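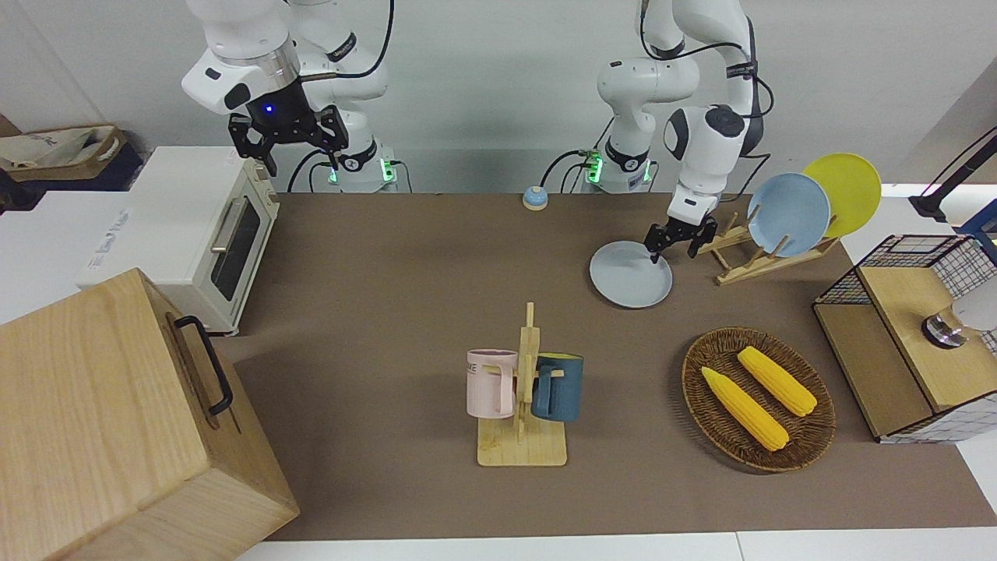

Puesto de ensayo de Witbridge, con el escurreplatos y dos brazos robóticos.

Witbridge suspende las pruebas con vajilla tras un fallo de agarre

15 dic 2018 -- Witbridge ha detenido las pruebas de su programa Plestadness por un fallo en el control de fuerza de las pinzas. En 15 de 346 ciclos, la pinza siguió cerrándose tras recibir la orden de parada. No hubo heridos.

«No reanudaremos los ensayos hasta corregir el programa -- y repetir 120 ciclos sin incidencias», señaló Florencio Segura, responsable de seguridad.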